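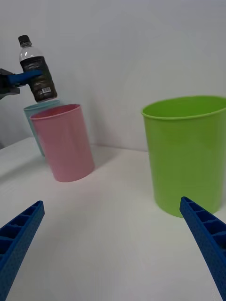 I got to the gym in Trurkusby at the worst possible time, right in the middle of sparring, so I sat on a bench by the ring ropes and waited. My interviewee fights at bantamweight for Tirnent MMA and had asked me to leave her name out until the bout agreement is signed. Fine by me! She came over eventually, unwrapping her hands, and started talking before I'd found my pen.

"You saw me get taken down, didn't you?" she said. I had. Twice. "Good. Write that. I've been taken down every day since camp started and I'm loving it."

The opponent they're lining up for her is a wrestler, a really strong one, and that's a new problem. She came up through kickboxing and had 31 bouts under those rules before she ever tried a cage. I asked if she missed it.

"I miss the rhythm," she said. "In kickboxing you get to breathe after a clinch. In my first MMA fight I went to take that breath and I was already on my back."

She lost that one, and the next one too. I've watched both (the second is hard going, all fence and elbows) and I wanted to know what she thinks about when she sees them now. She laughed and said she only has the first one saved.

"My coach has the other. He plays it for the new people. I hear my corner yelling 'underhook' from the locker room and I just stay in there."

We got onto weight, as you always do with fighters. She says the cut is easier than it used to be – she walks around lighter and eats breakfast now, which she didn't for years. "I was a nightmare. I once cried over a bagel in a parking lot. It wasn't even my bagel."

If the fight comes off it'll be in June, at the Skindard hall, which holds 1000 people when they put the extra seats in. She's fought there before as an amateur and remembers the floor backstage being freezing. She's bringing thick socks this time.

I asked how she'd win it. She went quiet, then got up and showed me, using me as the wrestler. Something with her hips, something with my collar, and I was looking at the ceiling lights.

"Like that," she said, "except she'll be trying."

She's back on the mats Wednesday morning for more of the same, starting from the bottom every round. Her coach was already calling her over for pads, so I picked up my notebook and she went.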